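Rearranging the Side Table and Shelving Unit

The long gray table in the front room was purchased from Flandwood almost 13 years ago, and it has served at various times as a desk, a sewing surface and a place to leave the mail. This month it was designated a display table. The present entry records the arrangement adopted and the considerations behind it.

The first requirement was that the top be cleared completely. Items belonging elsewhere in the house were returned to their rooms, and the surface was wiped along the direction of the grain with a damp cloth. Readers with a similar finish are advised to avoid abrasive pads. The faint scratches on my own table date from an earlier attempt with one.

Artificial flowers were selected for the centerpiece. Fresh flowers had been the practice at our former address on Pakari Street, but the front room receives strong sun from noon until 5, and they seldom lasted the week. The bouquet combines a large pink bloom with a peach-colored rose, small white and cream blossoms, and pale green foliage. It may be laid flat or placed in a vase. I have so far preferred it flat.
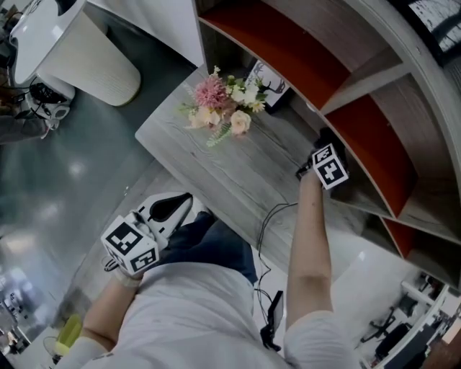
The Framed Drawing

The drawing of deer antlers was obtained at the Živković sale, in a frame that required new backing. Its white mat suits the gray of the table. It was formerly hung in the hallway, where it was too small for the wall. Leaning it at the back of the table, behind the flowers, has proved satisfactory, although a small piece of felt under the frame is recommended to prevent slipping.

The Shelving Unit

The tall unit beside the table remains under review. The shelves are 9 inches deep, which excludes the larger Coltus bowls, and these will stay in the kitchen cabinet for the present. Books are to be placed at the lower levels and lighter articles above.

A second drawing has been considered for the upper shelf. Measurements will be taken before any purchase is made, and the results will be reported in the December entry.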